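5. Folding cloths from the basket

Use this section with the Lollura table once the top has been fixed to the legs (section 4).

1. Wipe the tabletop and let it dry.
2. Set the basket on the left half of the top. Leave the right half clear for folding.
3. Take out one cloth at a time and shake it once.
4. Lay it flat, printed side down, and smooth it from the middle outwards.
5. Fold it in half, then in half again.

Note: Keep piles away from the cable hole near the back edge.

Caution: Do not stack more than 5 kg on one corner.
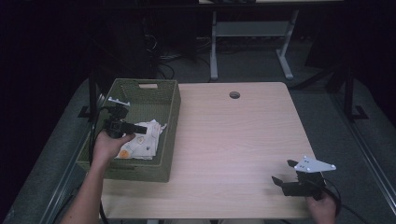
Can damp cloths be left in the basket overnight?
Take them out and hang them up first. A woven basket lets some air through, but cloths at the bottom stay damp and start to smell.

6. Put the folded cloths back on their edges, with the folds facing up.
7. Wash the basket by hand in May and again before winter.

Vukisov household guides, revised Apr 9, 2020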